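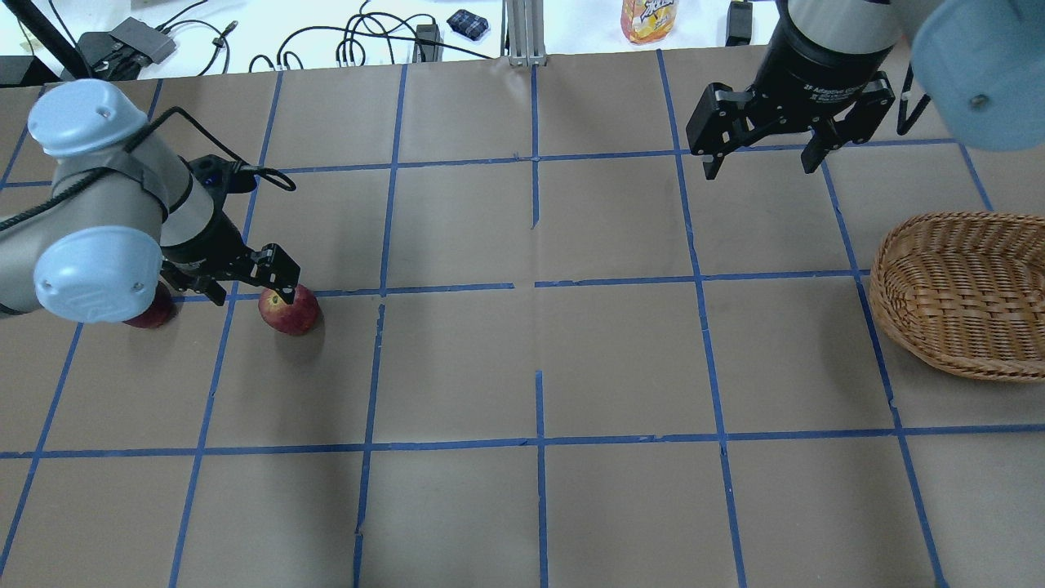 The grading table is the oldest piece of equipment in the Gremthorpe packing shed and the one on which the rest of the work depends. Before an apple is boxed, priced or sent to the press, it is set down on paper, looked at from above and given a place. The practice has changed little in 35 years, although the orchard has changed a good deal.

Gremthorpe lies on a north-facing slope above the village of the same name. It supplies apples to shops and schools within the district and keeps a collection of older trees for study. The packing shed was extended last year, and a full account of the season's grading was prepared for growers who send their fruit there. Much of what follows is drawn from that account and from conversations with Elibariki Ondieki, who has managed the shed for 5 years.

A surface that can be thrown away

Visitors often expect a table of steel or polished stone. Gremthorpe prefers brown kraft paper, rolled out over the top and fixed at the corners. Paper takes up a little juice from a damaged fruit, shows dirt readily and can be replaced between batches. Its dull colour is also of practical value. Against white card a red apple looks darker than it is, and a green one may be taken for unripe. On brown paper the eye settles sooner.

The sheet is not discarded at the first crease. It is kept until the marks on it begin to be mistaken for marks on the fruit, at which point the whole length is lifted, rolled inwards and sent for composting once the tape has been removed.

"People new to the shed want to change the paper every hour," Mr Ondieki said. "I ask them to look at the apple and then look at the paper beside it. If they can tell me which one has the blemish, the paper can stay."

Marking out the squares

The grid is made with blue painter's tape, laid first along the table and then across it. Painter's tape lifts cleanly at the end of the day and stands out well against the brown. The shed has tried pencil, which disappears under the lamps, and chalk, which finds its way on to the fruit.

Each square is large enough for one apple with clear paper on every side. The lines need not be perfect. Where one length of tape runs out and another begins there may be a gap or a small step, and the shed's written guidance allows for both, provided that a person standing at the table can still say which row is which. Rows are counted from the far side. Columns are counted from the left.

An apple that comes to rest on a line is treated as belonging to the nearer row. This rule was adopted after a lengthy disagreement during the first season of the Kolov trial, when two sets of notes for the same batch could not be reconciled.

Reading the fruit

Colour is considered first. In most red varieties the side of the apple that faced the sun will be deeper in tone, while the shaded side may keep patches of yellow or green. Such patches are no fault. In the Kolov, a dessert apple grown on the lower terraces, a mottled skin is usual and is accepted in the top grade. In the Divari, a later and darker apple, the same mottling suggests that the fruit was picked from the inside of the tree and would have gained from another week.

For this reason two apples from neighbouring trees may differ widely and both be graded well. Graders are asked to judge each fruit against its own variety and to resist comparing it with whatever happens to be lying next to it.

Shape and firmness follow. The apple is turned once, so that the stalk end and the eye are both inspected, and is then set back in its square. Bruises are not always visible on the day of picking. A sample from each batch is therefore left in a cool room overnight and laid out again the following morning, in the same order.

Four grades are recorded. The first is for sale by the piece, the second for sale by weight, the third for the kitchen and the fourth for juice. Fruit showing rot is removed at once and does not receive a grade.

A record for the growers

In the account published in July, the shed reported on 926 sampled apples of the Kolov, Divari and Kirui varieties. The Kirui attracted the most comment. It is a small cooking apple with a thick skin, long regarded in the district as too sour to be worth the picking, and growers had asked that its trees be taken out. The samples kept better than either of the others, and the trees will remain for the present.

Growers receive a copy of the grid for their own batch, with a letter in each square and a short note where one is needed. Mr Ondieki believes the notes are read more closely than the grades.

"A grower knows the tree," he said. "If I write that the fruit in the second row was scarred on one side, he will know which branch was rubbing before he has put the letter down."

Orchards wishing to send samples for the coming season should do so in shallow trays, unwashed, with the stalks left on. Trays are received at the shed between eight and eleven in the morning. Fruit delivered after that time is held in the cool room and graded the next day.

Shares: 35
Comments: 4

Related features
Storing apples through the winter
Why the Kirui deserves a second chance
Pruning older trees on a north-facing slope
A short history of the cider press

This website uses cookies to remember your reading preferences. By continuing to use the site you accept our cookie policy.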